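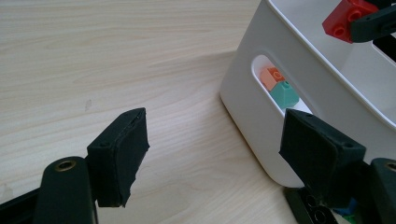 Reviews > Home help > Tidying and storage

Brevine tidying arm: can it put the bricks away yet?

I have two children, a great many plastic bricks and a bad knee, so when the Brevine came up for loan through our library of things I had my name down before I'd read the leaflet. It's a single arm with a two-fingered gripper that clamps to a table, and the promise is that it will pick up small toys and drop them in a tub while you get on with the tea. I've had it for 19 days now and I have grown fonder of it than I expected, which I mention so you can allow for it when you read the rest.

Setting up took me most of a Sunday afternoon (the clamp is stiff, and the booklet has you level the base before it tells you where the feet are). After that you show it the job a few times by guiding the fingers yourself, and off it goes. Ordinary square bricks in the open, it manages very nicely. It comes down slowly, has a little think, closes up and carries the thing over to the tub, and my youngest cheered every single one for the first evening, bless her.

Where it struggles is everything else! Sloped pieces slip out of the fingers if it takes them by the wrong faces. Anything lying right up against the side of the tub gets nudged instead of gripped, and it will go on nudging for as long as you let it. Flat plates it can't get under at all. My neighbour Wenche Grønli, who used to work on the packing line at Brasden, came round to watch and told me they had the same trouble there with anything thin, and that in the end a person stood at the end of the belt and did those by hand. I am that person in our house.

Then there's speed. I clear a tableful in 3 minutes, grumbling. The Brevine wants the better part of an hour, and you do need to be within earshot. But I'd washed up and rung my mother in that hour, so I can't call it wasted.

I also tried the Amia back in March, which has softer fingers and was kinder to the toys, though it was forever losing sight of the tub and had to be shown again. Between the 2 I'd have the Brevine.

Would I buy one? At 700 pounds, no, and it can't do laundry or the dishwasher, whatever the box hints at. For a loan, or for somebody who finds bending and gripping painful, I'd say do try it, and use a wide tub with low sides if you've got one. Mine goes back on Wed 9 July and the children have asked whether it can come for Christmas.

Clementina Calado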